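Privevham storage bin set, reviewed after a summer of use

I bought the Privevham set in late spring, when we gave up on the hall closet. The closet held everything that came out of the bathroom and everything that came off the desk, and the two had started to mix. I wanted open containers that could be pulled out, used and put back, without lids or latches. The set comes from Ollstead and is sold in mixed packs. You choose the sizes and they choose the shipping box, which in my case was much too large.

What you get

My pack had three pieces. The biggest by footprint is the wide tray in cream, low-sided with rounded corners. Then there is the small crate in bright yellow, which has ribs down the front, and a tall bin in a darker yellow that lets a little light through. The two yellows do not match. The listing shows them on separate pages, so I didn't know that until I opened the box. If you care about color, order one shade of everything or stay with the cream.

All of it is plastic. There is nothing to assemble. Each piece had a paper label on the bottom, and the one on the tall bin left glue behind that took cooking oil and a rag to remove.

The tray

The wide tray is the piece I use most and the one I have the most complaints about. It is good for things you want to see at a glance: creams, a hairbrush, a phone charger, the mail. The sides are low enough that you can reach in without looking. The rim turns out slightly and gives you something to hold when you lift it.

The trouble is that there are no dividers, and Ollstead doesn't sell any. Anything that stands up will slide when you carry the tray, and a tube on its cap goes over if you turn a corner too fast. I ended up putting a piece of rubber shelf liner in the bottom of mine for a while, then took it out again to wash it and never put it back. For a shelf where the tray stays put, you don't need it. For a tray that travels from room to room, you do.

It also takes up more room than I had planned for. My closet shelves are narrow, and the tray stuck out in front by the width of a finger. It now lives on the bathroom counter.
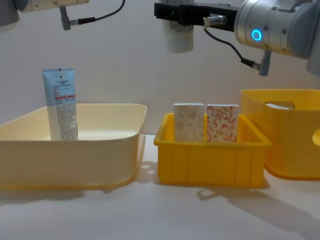

The small crate is a better design. It is narrow, with straight enough sides that flat things stand up in it next to each other and stay standing. I keep notecards, slim boxes and a couple of paperbacks in it. Tall items stick out over the top, and I prefer that, as I can read what they are and pull one out by the corner. With only a couple of things inside, they can lean. With five or more it holds everything upright.

The ribs on the front make it feel stiffer than the tray. I have carried it full of books with one hand on the lip and it didn't bend enough to worry me. Dust does collect between the ribs, and a cloth doesn't get all of it. An old toothbrush does.

The tall bin

I have less to say about this one. It is a bin. It holds spare towels, and before that it held wrapping paper. Because the plastic lets light through, you can tell from outside whether it is full or nearly empty, but you won't be able to tell what is in it. The height means small things end up at the bottom and are forgotten. I found a set of nail scissors in there in August that I had already replaced.

My neighbor Amos Yazzie has two of the same bins in his laundry room and has had them longer than I have. His have scuffed a good deal on the underside from being dragged across tile. Mine sits on carpet and still looks new. He says the scuffs don't bother him, but he did put felt pads under the second one.

Cleaning

Warm water and dish soap are enough for all three. The cream tray shows marks more than the yellow pieces do. A ring of foundation stayed faintly visible on mine for a few weeks until I tried baking soda. I would not put any of them in the dishwasher. The instruction sheet says nothing on the subject either way, and the tray wouldn't fit in ours.

Compared with the others

Before these I had the Ralbridge baskets, which are woven and look nicer on an open shelf. They snag on sweaters and can't be wiped out. If your storage is on display, I would still buy the Ralbridge. I also looked at the Huenchumán crates, which are folding and a bit cheaper, but the store sample had a loose hinge and I left it there.

The Ollstead page had 2,681 reviews when I ordered. Many of the low ones were about cracked corners in shipping. Mine arrived fine - the oversized box was at least full of paper.

Would I buy them again

The small crate, yes, and I have already ordered another one for the desk. The tray, yes, if you measure the shelf first. The tall bin I could have done without, and if Ollstead sold the pieces one at a time I would have skipped it.

Overall I'd put the set at a 7 out of 10. Dividers for the tray would raise that.

Evaristo Lo Presti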